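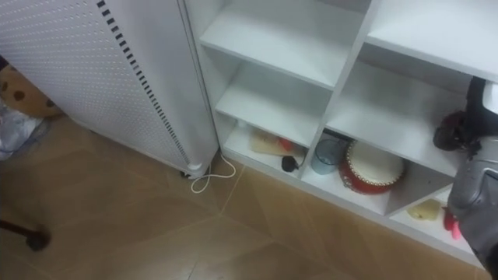

Cosmin Pop wrote back to my last report that the planner section read like a weather forecast, and could I please say which parts of the software are finished and which parts I only hope are finished. Fair enough! So this one is sorted that way, and I've kept the jargon down as much as I can stand.

Finished first. Tasimari, our motion planner, now does its whole-body planning in one pass instead of handing the arm off to a separate solver halfway through. The old handoff is where most of our stalls came from (the legs would shift a little, the arm plan would go stale, and everything would sit there thinking). Over December we logged 1,208 planning calls on the shelf tasks and 66 of them timed out. I want that lower, and most of the timeouts are reaches into the bottom row, where the knees and the forearm want the same bit of space.

The control loop is finished too, or finished enough that I've stopped poking at it. It runs at 200 Hz with the new logging switched on, and I can replay any run on my desk from the log alone, which has saved me so many trips down the hall.

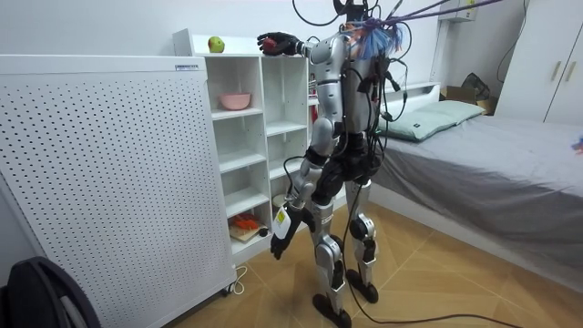
Reaching the top of the shelving with the red apple in hand.

Now the hopeful pile. Tatura, the perception side, is good at finding things and so-so at deciding where one thing stops and the next begins. I retrained it on 400 new labeled views and the fruit is pretty much solved. Flat items lying on a shelf are still a headache, as the depth comes back mushy and the grasp point wanders. Romaniuk (the task sequencer, and no, I didn't pick the name) takes whatever Tatura gives it and trusts it completely, so a bad outline turns into a bad plan very fast. I've started passing a confidence score along with each object and I'd like the sequencer to ask for a second look when the score is low. That part is half written. 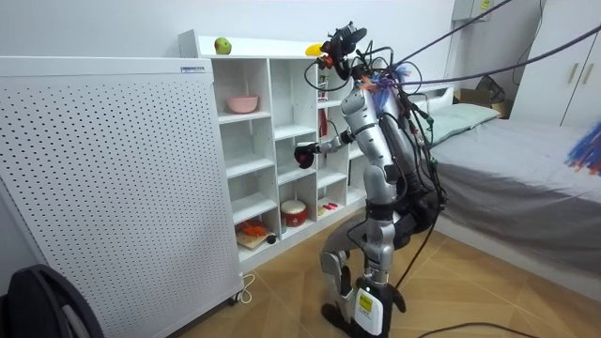
Lurker is the tool I'm happiest with this time around. It sits in the background, listens to every module, and writes down what each one believed at any given moment, so when something goes sideways I can see who was wrong first. The next thing I want from it is a proper map of the shelves, cubby by cubby. It should be able to tell me that the pink bowl is in an upper-left cubby and the cutting board with the toy food is in the lower left, and then flag it when the planner and the perception side disagree about either one. Right now I compare those by hand and it eats my afternoons.

For the next stretch I'm asking for no new money, just the same compute allowance carried over, plus a yes or no on whether the bottom row stays in the test set. I'd vote to keep it. I'll send the timeout logs to Cosmin separately so he can dig through them himself.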